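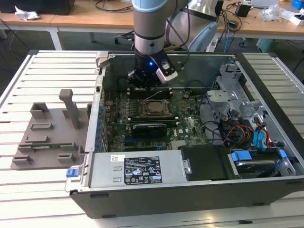 3.2 Processor Removal and Socket Condition

Desktop computers retired from office use are usually assessed as whole units. A machine that fails its first power test is sent for shredding, although the processor inside it may have many years of service left. The present section treats the processor and its socket as separate items and sets out the procedure by which both were examined at the Caven refurbishing site.

The study covered 2298 desktop towers received in two deliveries, the second of them in February. Each tower was placed on its side with the side panel off, so that the board faced upward and the socket could be reached from above. Drives and power supplies were left in the case at this stage. Earlier work at the Griden depot had removed the full board before touching the processor, a practice that added handling time and led to bent pins in the boards stacked for storage.

Sockets of the type considered here carry their contact pins on the board side. The underside of the processor has flat pads and tolerates light handling. The pins do not. A processor lowered at an angle, or slid sideways after it has touched down, can bend several pins at once, and the damage is hard to see without magnification. For this reason the procedure calls for a straight lift and a straight descent, with the chip held by its edges only.
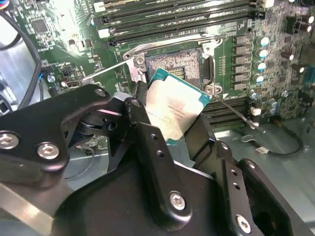
Should the old thermal paste be cleaned off before the processor is taken out of its socket?
The bulk of the paste should be wiped from the metal lid while the processor is still clamped in place, where the frame holds it steady and the pins are covered. Any residue along the edges is removed after the lift, with the chip well away from the board.

Once the processor was out, the socket was inspected under a side light and assigned to one of three groups: sound, repairable, or rejected. Repair was attempted only where 8 or fewer pins were out of line. Boards above that limit were recorded and passed to the metals stream. The limit was proposed by Rozália Lukáč on the basis of repair times logged during the pilot phase and was not changed during the main study.

An open socket was not left uncovered between inspection and refitting. Dust, cable ends, and loose screws all present a risk in an open case, and the drive cables in compact towers tend to spring back toward the board when released. Operators were instructed to tuck these cables behind the drive cage before opening the load plate.

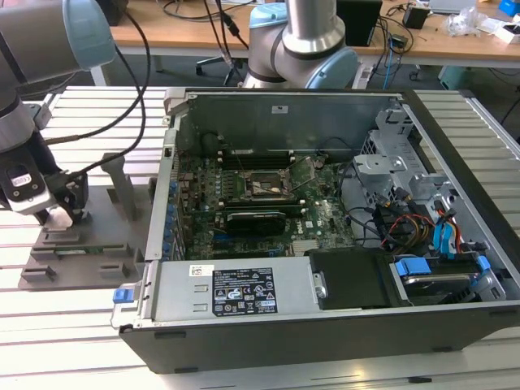
Figure 4. Desktop tower on its side, with the side panel removed and the CPU socket empty.

Refitting followed the reverse order. The notches in the processor were matched to the keys in the socket, the load plate was lowered, and the lever was brought down under its hook. Resistance in the last part of the lever's travel is normal. Resistance before that point was treated as a sign of poor seating, and the processor was lifted and checked again. Of the towers in the Comell delivery, 13 required a second seating.

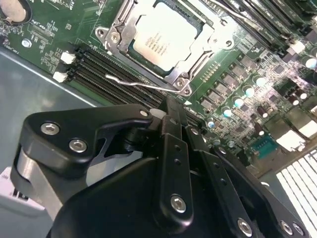 3.3 Memory Modules and Slot Latches

Memory modules were tested after the processor had been refitted, using the slot order printed on the Hegde record sheet. Both latches were opened fully before a module was withdrawn. Cracked latches were noted on the sheet, and the slots concerned were excluded from the test.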